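Tips for recording household tasks with hand-held grippers

Bags and coats

Hanging things up looks like a beginner's task and isn't one. Straps twist, bags swing, and a hook that is easy to see from the door is hard to see from straight overhead. These notes come from the Senley sessions, where we logged 1218 takes of bags going on and off a coat stand and threw out more of them than we wanted to.

Put the stand where you can get at it from two sides. Against a wall you end up reaching over your own arm, and the head view loses the hook. Run the gripper cable down to your waist before you start and leave enough slack to raise your hand above your shoulder.

Keep the marker cubes turned so at least one printed face stays in view. If you have to roll your wrist to reach a strap, do it slowly. Tracking usually drops out on the fast turns.
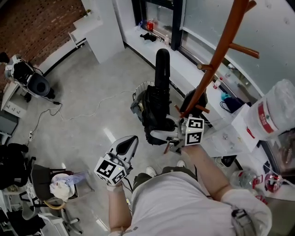
Use one hand to steady the bag and the other to work the strap. Pinch the strap near the top, close to where it will sit on the hook. Grab it low and it folds over, and you will be fishing for the loop.

Pack the bag the way people really pack one. An umbrella poking out of the top changes where you can put your fingers, and a system that has only seen empty bags will do badly with a full one. Saoirse Egan changes the contents every 15 takes and writes the change in the log.

Leave the fumbles in if you recovered from them. A missed hook followed by a second try is a useful take. Stop and delete only if the bag hits the floor or you let go of a gripper.

Tape down loose cables on your walking path. On a polished floor a cable slides when you step on it.

Wipe the inner pads of the fingers at lunch and again at the end of the day. Dust makes nylon straps slip. A damp cloth is fine, no cleaner.

Name the files before you go home. Bernadette Scanlon spent most of a Tuesday sorting out a batch marked "bag new" and "bag new 2".

Next page: Drawers and cupboard doors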